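# About Flomero

We teach robot arms to handle small things by showing them how, over and over, with a lot of patience and a fair amount of tea.
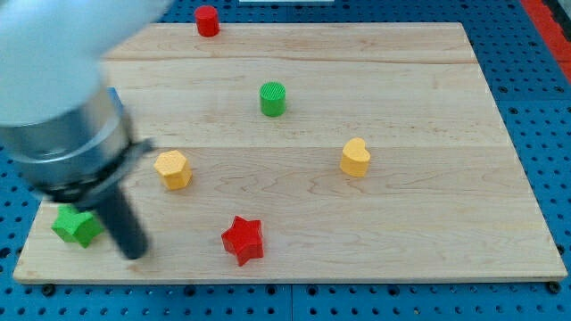
## What we do

Flomero gathers examples for learning systems. A person guides a robot arm through a short job, such as pushing a star to the corner of a board or bringing two shapes of the same colour together, and we save everything the arm did along the way. One go at a job is what we call an example. Put enough good ones together and a learning system can start to work out the job for itself, including from starting positions it has never met before. We still find that thrilling!

Our customers are mostly university groups and small robot makers who have clever people and a promising method but no time to sit at a bench for weeks on end. They tell us what they want their system to learn. We set up the table, write the task sheet, do the sessions and hand over a tidy collection with notes on every example in it.

## How we got going

Flomero began in a rented unit behind the old bus depot in Greldale, with one arm, one table and a box of coloured blocks. The first plan was to build a sorting machine for a local packing firm. The machine never got very good (it had firm opinions about hexagons), but along the way we had collected a great pile of examples, and other people kept asking whether they could use them. After the third request we dropped the sorting machine and made the examples our work.

We're a team of 10 now, and we have 4 tables running on most working days. We've also moved to the front of the building, where there is daylight in the mornings and, at last, a proper kitchen.

## Why blocks?

Visitors often ask why grown adults spend their days with stars and hearts. Blocks are simple to name, easy to tell apart and cheap to replace, and they slide about in interesting ways. A cylinder can be nudged from any side and behaves much the same. A star turns when you catch it on a point, and then the person guiding the arm has to decide whether to go round and straighten it or carry on and fix it at the end. Those little decisions are exactly what we want to record.

The instructions are in plain language, too. "Move the green star next to the yellow hexagon" is a sentence anybody might say. So is "get the red one away from the edge", and that second one is harder than it sounds when there are two red ones. We write instructions in lots of different wordings, and we ask new starters to write some in their first week, before they've picked up our habits.

## A normal session

Each session starts with a scatter. We put the blocks down in a fresh arrangement and try hard to avoid falling into patterns, as people left to themselves put things in neat rows. Some arrangements are awkward on purpose, with a block right at the far edge or tucked into a corner where the arm has to come at it sideways.

Then the operator reads the instruction aloud, guides the arm and says "done" when they think the job is finished. A second person marks the example as good, usable or spoiled. Spoiled ones are kept as well, in their own folder, with a line saying what went wrong. Quite a few groups have asked for those in particular.

A full session is 200 examples and takes most of a day with breaks. Our best so far is 225, reached on a Friday when everyone seemed to be in the mood for it. We don't set targets above the usual figure. Tired hands make dull examples: the movements get short and samey, and the system learns that sameness along with everything else.

## Things we care about

**Variety.** Different operators, different hours of the day, different routes to the same result. If two people would do a job differently, we want both.

**Honest notes.** When a block was knocked by accident, we write it down. When the instruction could be read two ways, we say which way the operator read it.

**Comfort.** Operators swap every half hour, the chairs are good ones, and anyone can call a break. We redesigned the hand controls last October after several of us grumbled about our wrists, and the new ones are so much nicer that we wish we'd grumbled sooner.

## Who we work with

The Flevholm project is our longest-running piece of work. It looks at how few examples a system can manage with if those examples are chosen well, and we've been running the table side of it from the beginning. It has changed how we plan our scatters, and we now sketch the awkward ones in advance.

Our mounting plates and spare fingers come from Zaugg, a workshop two streets away, who have never once complained about us turning up with a bent part in a carrier bag.

## Come and have a go

We open our doors to schools and curious neighbours on the first Thursday of each month. You can take the controls, move a few blocks and, if you're happy for us to keep it, leave an example behind for our practice collection. Children tend to be excellent at it and very strict about who gets the next turn.

We also take on new operators twice a year. You don't need a background in robots. You do need a steady hand, decent concentration and a liking for doing a small thing carefully many times. Ring the bell at the depot side of the building, as the street door sticks.

*Page last updated 2021-03-15*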